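Looking After the Bin Cell at Lemisham

Shared 35 times · 12 comments

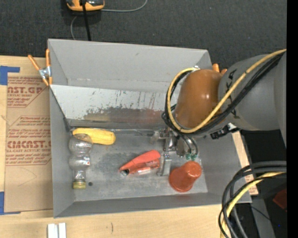 The Lemisham cell has been picking since May, and most of the work on it now is upkeep. It runs one arm over one bin, on a wooden tabletop, and the same few parts need attention again and again. This page goes through them in the order we check them, which is also the order on the sheet taped inside the cabinet door.

The bin comes first. It is a plain gray open-topped bin, and the sloped whitish panel along the back takes most of the wear. By now it is scratched up and down, chipped in places, and ragged along the lower part. We let scratches go. When a chip gets deep enough to catch a fingernail, the panel comes out and the spare goes in. The Budau cell is on its second panel and we expect to do the same at Lemisham before the year is out.

Clamps are next. We use orange-handled spring clamps on the rim at the rear corners. They hold well but they do creep, and a bin that has moved a little will give you misses along one wall long before anyone sees that it moved. Push on each corner with the arm stopped. If there is any give, reseat the clamp, then run the corner touch-off again — it takes a few minutes and saves an afternoon.

The cables at the wrist get the most time. A yellow cable and a bundle of black ones loop around the orange-brown joint cover, with the black lying mostly inside the yellow. The loop has to be loose enough for the full wrist turn and tight enough to stay off the bin wall. We jog the wrist slowly to both limits and watch the top of the loop, where the small silvery fitting is. If it pulls flat at either end, let out slack from the arm side.

At the gripper, we wipe the flat finger with a dry cloth and check the rods and joints for play. The dark hoses end at two small green fittings on the right side. Tug each one by hand. If one moves, cut the hose end square and push it back in. Pollock supplies the hose for all of our cells, and a short length is kept in the drawer.

The test set is a mix of shapes: an ear of corn, a clear bottle with a yellow cap, a red-orange cup and a red-orange handheld tool. After any work on the cell we run 87 picks with the set before it goes back on the schedule. The last full run at Lemisham was 372 picks, done after the hoses were changed.

The notes for the Bravton cell are on a separate page. The checks are the same there except for the clamps, which are bolted brackets.

Likes 87 · Share · Comments 12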